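Jutero brings back its stacking prep bowls

Sep 28, 2023

Good news if you missed them in July - the Jutero nesting bowls are back on sale, and this time the lids come in the box! I bought the first set with my own money and have used it nearly every day, so I was quite pleased when Corina Hofstetter from the shop wrote to tell me.

There are 11 pieces in the new set: five bowls, five lids and a little colander that sits in the biggest bowl. The smallest holds 200 ml (right for a dressing or a couple of beaten eggs) and they all pack away inside each other, which in my kitchen means one shelf instead of the heap I used to have by the kettle. The base has a grippy ring now too. My old ones slid all over the place whenever I whisked anything.

Oi-ling Lui, who tests the range at Jutero, told me the lids had been redone after people moaned that they popped off in the fridge. Mine haven't budged so far, even on the bowl of coleslaw I carried to my sister's. 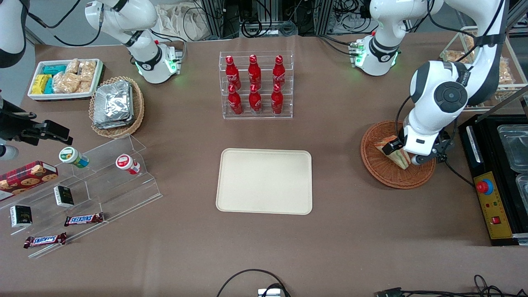 Jutero is also working on a few things for serving, though there's no date for those yet. I'd love a decent bread basket from them. A round woven one with sandwiches in it always looks nice on the table, and I'd happily put a clear two-tier rack next to it for the bottles of Coca-Cola. For now it's only the bowls, in cream or dark green, and the shop has 308 sets to sell before the next delivery.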